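Flernwood Skin and Hair Advisory Service
8 September 2020

1/4 Our guidance on rosewater and clay preparations has been revised. Members should patch-test on the inner arm and wait 24 hours before use on the face.

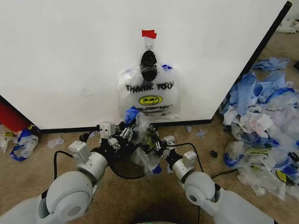

2/4 Dry skin
Clay should be left on for no longer than five minutes – oat and honey may be preferred. Rinse with lukewarm water. 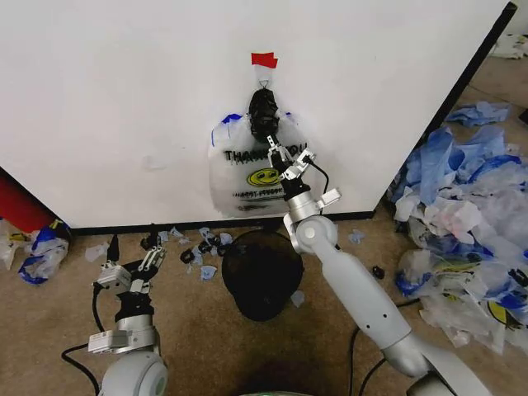

Apply a plain moisturiser afterwards.

3/4 Oily skin
Use no more than 2 masks a week.

4/4 Enquiries may be sent to Ívar Blöndal at our Grostham office.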